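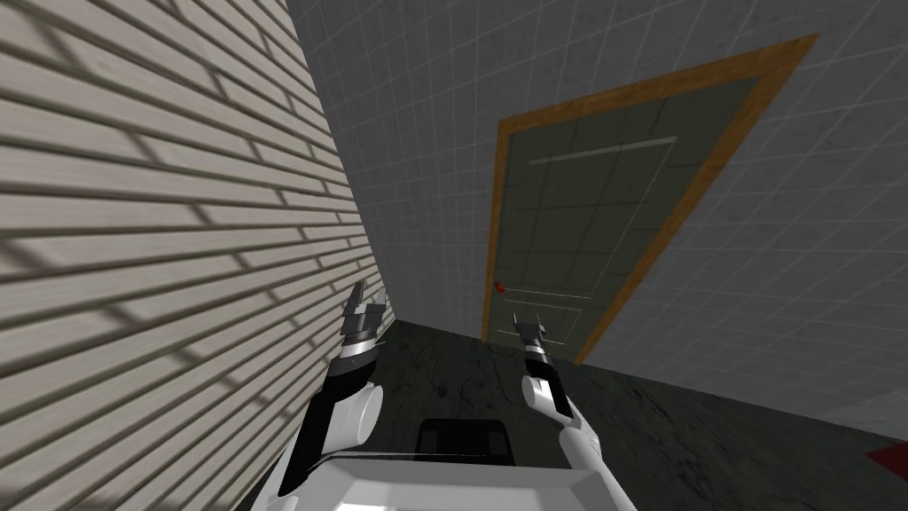
Wanted: People Willing to Write Down What They Had for Supper

The Bretbridge Supper Diary is looking for 30 households to keep a record of their evening meals for the whole of June. Every supper counts. Cereal over the sink counts. If you ate the kids' leftover fish sticks standing up and then had a second, more official supper at nine, we would like both, with times.

The diary started 11 years ago, when Şükran Kahraman was clearing out her aunt's kitchen on Preltau Street and found a notebook covering 600 consecutive suppers. Most entries were soup. One read, in full, "Soup again. His idea." Şükran typed the whole thing up, the library bound a copy, and people began bringing in notebooks of their own. The collection now holds 1,453 pages, and the soup section is larger than anyone planned for.

What you would be doing

You write a few lines each evening: what was eaten, who ate it, who cooked, and anything said about it that can be repeated in a public library. We supply the notebook and a pen. The pen is not a good pen. Please don't send recipes unless something went wrong with them, and please don't improve your cooking for the occasion. We had a household do this last time and the entries read like a wedding menu until day nine, when they collapsed into toast.

Halfway through the month, Genalyn Bautista will call for a short chat, at a time you pick. She is easy to talk to and will not judge the toast.

Who can take part

Anyone living in Bretbridge or out along the Preltau road. You can be a household of one. We are short on night-shift workers, people under 25, and anybody who eats supper before five o'clock and is prepared to admit it. Every adult in the home has to agree to be written about. Children can have their own page, and usually have stronger opinions.

You don't need to be a good speller. You can write in any language you like, although if it's one that neither Şükran nor Genalyn reads, we may ask you to sit down with us and talk it through over coffee.

What you get

A $30 grocery card when the notebook comes back, a photocopy of your diary, and a seat at the reading in the library's back room, where we serve soup. You can have your names changed. One family has appeared for years under the name of their dog, Nina, and seems happy with the arrangement.

How to apply

Pick up a form at the library's front desk, or leave a note there for Genalyn with your name, a phone number, and what you had for supper last night. Don't dress it up. Forms are being accepted now, and we'll let everyone know either way before the notebooks go out.

Posted December 16, 2023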